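FOR IMMEDIATE RELEASE

Millska opens the doors at Prurnton, handling demo draws 136 visitors

PRURNTON — Millska held its March open day at the Prurnton workshop, the first time the handling floor has been open to the public while work was going on. Doors at 10 a.m., last group out a little after 4. Final headcount 136, against 83 last year, when visitors saw the front office and a slide show and not much else.

Main draw was the two-armed humanoid running the soft-goods task at the white table. Groups were taken through in turn and stood behind a taped line on the carpet. No glass, no stage. Visitors watched the same task the Prurnton team works on every other day of the month, at the same speed, with the same breaks when something needed a reset.

The task itself is simple to say. A plush toy, a plate, two hands. Pick up the toy, put it on the plate, let go. Fur gives under the fingers, ears flop, and the shape is never the same from one try to the next. A box has corners and a toy does not. That is why Millska has spent most of the winter on soft items and will spend most of the spring on them too.
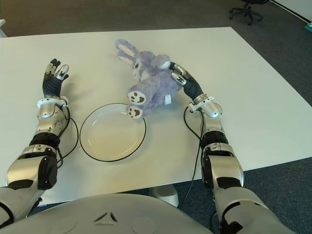

Right hand on the plush bunny, left hand open beside the plate, at Millska's Prurnton open day.

Both arms were live for the demonstration. In the current version of the task either hand can take the toy, depending on where it is placed at the start, and the other hand is meant to keep clear. Visitors were invited to call out a starting spot — left, right, far side, ears toward the window — and an operator set the toy down there before the run began. Younger visitors had strong opinions about this. The afternoon groups ran long as a result and the 2 p.m. talk started late, for which Millska thanks everyone who waited.

Not every run went to plan and the company did not expect them to. Several were stopped by the operator, some ended with the toy next to the plate instead of on it. Staff talked through each one as it happened, what the robot had been asked to do and where the attempt went off. Many of the best questions of the day came right after a miss.

"People are used to seeing the one good take," Millska said in a statement. "We wanted our neighbors to see a normal working day, with the misses left in. They asked better questions than we get at most trade shows, and we have already changed how we explain the grasp step because of it."

The open day also gave most visitors a first look at Jerkell, the review software the Prurnton team uses to go back over a run once it is finished. Jerkell lines up the head view and the hand view on one timeline, so a person can stop at any moment and see what each camera had at that point. A screen was set up near the door and anyone could scrub back and forth through runs from that morning.
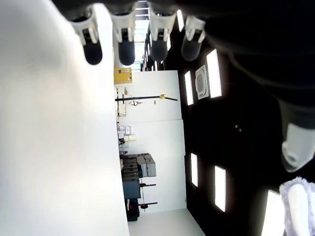

The hand view got the most attention at the Jerkell screen. It turns with the wrist, so up is seldom up, and it takes a minute to get your bearings. Ceiling lights on one side, fingertips along the top. Staff showed how a reviewer reads it together with the head view, and why both get kept. The head view gives the table and both arms. The hand view is for the close work, the last few inches before contact, when the arm itself can block the view from above.

Questions at the screen ranged from how long a reviewer spends on a single run (it depends, longer for the odd ones) to whether the robot "knows" its a bunny. Short answer given on the day: for this task it does not need to. It needs to find something soft, close on it without squashing it, and place it where it was asked.

Also on the program were 2 short talks, one on grip force and one on safety around moving arms. Both were full. The safety talk covered the stop button, the taped line, and the rule that no one reaches over the table during a run, staff included. A printed version was handed out and ran out before lunch; more will be printed for the next event.

Visitors came mostly from Prurnton, with a good-sized group making the trip over from Au. The Au group included students from the evening electronics class, who stayed well past their slot and were allowed to. Millska is talking with the class about a return visit in the fall, smaller numbers, more time at the table. Details to be confirmed.

Several visitors asked about jobs. Millska is taking on operators and reviewers at Prurnton this year. No background in robotics is required for either post, training is paid and takes place on site. Operators set up the table, start and stop runs, and keep the log. Reviewers work in Jerkell, marking where a grasp starts, where it ends and what happend in between. Applications can be picked up at the front desk or requested by phone during office hours.

Next open day is planned for the fall. Same format, with changes based on comments left in the box at the door: more seating for older visitors, a shorter wait between groups, and a second screen for Jerkell so that people are not three deep around the first one. Millska also plans to bring a second soft-goods task to the floor by then, folding a small towel, if it is ready to be shown. If its not ready, the plush task will run again.

School and community groups who would like to be told when booking opens can leave a name at the front desk. Groups from outside Prurnton are welcome. Parking is behind the building, enter from the side street, the front lot is for deliveries only.

About Millska
Millska develops and tests handling tasks for two-armed robots, with a focus on soft and irregular household items. The company works from a single site in Prurnton and makes the Jerkell review software.

Press contact
Millska press desk, Prurnton. Interview and visit requests by phone or at the front desk, weekdays 9 a.m. to 5 p.m. Pictures may be used with credit to Millska.

— ends —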